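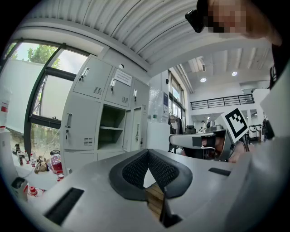 Rezaul Chowdhury thinks a hand gripper is a slow way to do what fingers already do, and that anyone who builds a pair should first have to explain what the recordings are going to be used for. He has a point, and it belongs near the top of a page that would otherwise read like every other page for this kind of kit.

Zindinden hand grippers, matched pair
Domville Shared Workshop, equipment list
Page last changed December 12, 2021
Status: working, with reservations

What it is

A left and a right gripper, held in the hands, for recording how a person does a job so that a robot arm can be trained on it later. Each has a camera looking out over a rubber finger pad, and each carries a printed marker cube so its position can be worked out from the head camera. You wear the head camera. The files go through a logging program called Ríos, which is free and looks it.

The plans come from Skuretstead, who also sell a kit. We bought the kit for the electronics and made most of the rest here. If you've read the Skuretstead sales page you will have seen the words "teach any robot any task." We have not taught any robot any task. We have recorded a lot of doors.

What's in the case

Left gripper and right gripper, assembled
Head camera with strap
Cables, bundled, one set per hand
Spare finger pads in a zip bag
Spare marker sheets, already cut
USB drive, please leave it in the case
Hex keys (if the small one is missing, look on the lathe bench, then ask Octavio)

Not included: a laptop. The old workshop one drops frames and we stopped pretending it didn't. Bring your own.

What the kit claims and what we got

Claim: assembly in an afternoon.
It took Cristian Huanca and me 22 hours at the bench for the pair, and that leaves out print time. The instructions are fine up to the jaw linkage, where there is one drawing, from one side, with the screw you need hidden behind the part you are screwing it to. Cristian redrew that page and taped it inside the lid of the case. Use his.

Claim: natural hand motion.
Partly. Reaching is natural. Squeezing is natural enough. Turning a key is miserable, and so is anything where you'd normally shift the thing around in your fingers. You can't feel much through the trigger either, so people crush things for the first half hour. I was told this goes away with practice. It goes away for some people.

Claim: soft fingers adapt to any shape.
They adapt to shapes that fit in the V. A wood block, a bottle, the edge of a door, all good. A coin on a flat table, no. A sheet of paper, only if it's hanging over an edge. We've tried harder and softer rubber and the softer one grips better and tears sooner, so pick your annoyance.

Claim: no calibration required.
Plain wrong for the home-built version, and I'd be surprised if it were right for the sold one. See the section on markers.
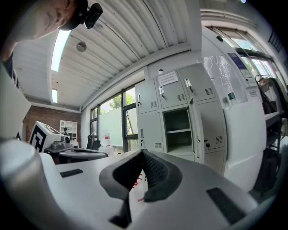

Finger pad seen from the gripper's own camera, lockers behind.

Finger pads

The pads are the part that wears out, and the part you're most likely to be replacing if you borrow the set for more than a week. We cast ours from a two-part rubber in a printed mold. The mold lives on the shelf above the drill press in a bread bag.

Mix slowly. Pour slower. Bubbles on the inside face matter, bubbles on the back don't. If you pull a pad before it's properly cured, the thick edge stretches and never sits right again — you'll see it in the recording as one side of the V sagging into view. Leave it overnight even if the tub says otherwise.

Fitting: the pad slides on from the tip and should stop with a small click. No click means it isn't home. Don't glue it. Somebody did glue one, and the housing had to be reprinted, which used up most of a spool.

Marisol Ayala has been testing a pad with deeper ribs. She says it holds better on painted metal. I've used both and couldn't pick one out with my eyes shut, but she has put in more hours than I have, so the deeper mold is in the same bread bag with an M on it.

Markers

Every face of the cubes has a printed pattern and the patterns are all different. They need to be flat, matte and clean. Ours were first printed on glossy photo paper, since that was what was in the printer, and any ceiling light straight overhead turned a face into a white patch. The tracker lost it every time. Plain matte label stock has been much better.

Measure the printed pattern with calipers. The printer here shrinks things slightly unless you turn off "fit to page," and the software believes whatever size you type in. A wrong size doesn't give you an error. It gives you a recording where your hands are a bit farther away than they really were, and you find out after the training run, which takes all night.

The cube mount can be pushed out of line by a knock against a door frame. Check it after each knock. Put the gripper in the wooden cradle, run the check in Ríos, and if the number has changed, do the full calibration again. It takes eight minutes. I know everybody skips it.

Cables

My least favorite thing about the set. The cables hang down from the hands, they catch on drawer pulls and chair arms, and when one catches, it tugs the connector at the base. We've resoldered that connector on the right gripper. There is a strain relief clip now, printed, ugly, effective so far. Please don't take it off for looks.

Edgardo Catacutan wants to go wireless. The boards for it cost more than the rest of the build together and would put the battery weight out at the end of the wrist. I'm against it. He's allowed to try on his own pair.

If you walk more than a few steps with the set on, run both cables up the sleeves and down the back. If you're standing at a bench or a cabinet you can let them hang.

Head camera

Tighten the strap until it's slightly unpleasant. If it's comfortable it will slide. Aim it lower than you think you should; most first recordings are of the far wall with the hands somewhere under the bottom edge. Have another person look at the preview while you hold both grippers where you'll be working, and adjust until both cubes show.

Glasses are fine. A cap is not.

What jobs it suits

Doors, drawers, picking things up and putting them down again, passing an object from one hand to the other. Locker doors have been a decent test piece: hinges that swing, handles of different kinds, keys hanging in the way, and metal that flexes a little when you pull it. If a gripper can get its jaws behind the edge of a thin door, it can do most cupboards.

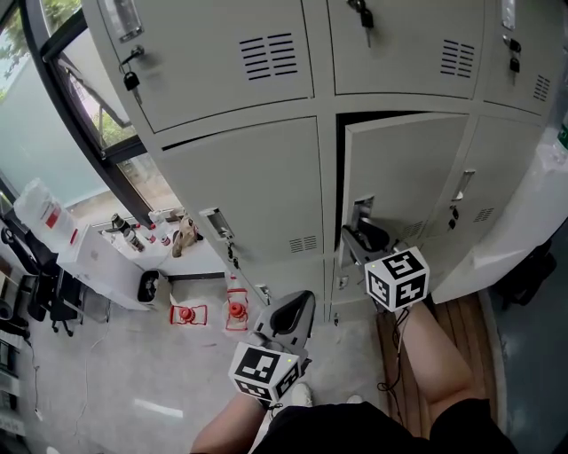
Working the lockers with both grippers, the right one at an open door.

A tip from Cristian on doors: go in with the jaws open only as far as they need to be. Wide open, the back of the jaw hits the next door along and you spend the take backing out. Keep the second hand low and in sight of the head camera even when it isn't doing anything, or its track drops out and the whole take goes in the bin.

Jobs to skip: anything wet, anything hot, anything with thread or string, anything you'd mind dropping. Also typing. I don't know why people always want to try typing.

Does it work?

For recording, yes. Ríos throws away bad takes on its own, and after a full day you should expect it to keep somewhat more than half. On our best day we kept nearly 100, all of the same cabinet door.

For the part that comes after, I remain to be convinced. We trained on those takes and ran the result on Edgardo's arm at home. It opened the door. Then we moved the cabinet a hand's width to the left and it opened the air beside the door, very smoothly. More takes from more positions would help, according to the Skuretstead forum, where more takes is the answer to every question. Maybe so. Marisol is collecting them, and I'll change this section when there's something to change it to.

Until then, treat the grippers as a good way to make recordings and a nice piece of printing and casting work. If what you want is a robot that tidies your kitchen, don't start with this.

Building your own pair

You're welcome to use the workshop's files. They're on the shared drive under Zindinden, with our changes marked. Print the jaws in something tougher than the basic filament. The housing can be whatever you've got. Buy the trigger springs from Skuretstead. We tried to match them at the hardware store and ended up with one gripper that needed two hands to close.

Octavio Mosquera will check the wiring before you plug it in, if you ask him nicely and bring it with the cover off.

Borrowing

Members only, two weeks at most, sign the sheet inside the case lid. Indoors only. You need to have done the short induction with Cristian or Marisol. The induction from June counts, even though the software has changed since; reread the markers section, though.

On return: wipe the pads with a damp cloth, no solvent. Coil the cables loosely. Write down every knock, including the ones you think didn't matter. Copy your files off the laptop and off the USB drive, and then delete them.

Known faults at present

Left trigger squeaks. Harmless.
Right gripper camera sometimes isn't found at startup. Unplug, wait, plug back in.
Head strap buckle is cracked on one side. Replacement is printed but not fitted.
Ríos saves with the wrong time if the laptop has been asleep. Restart it before you record.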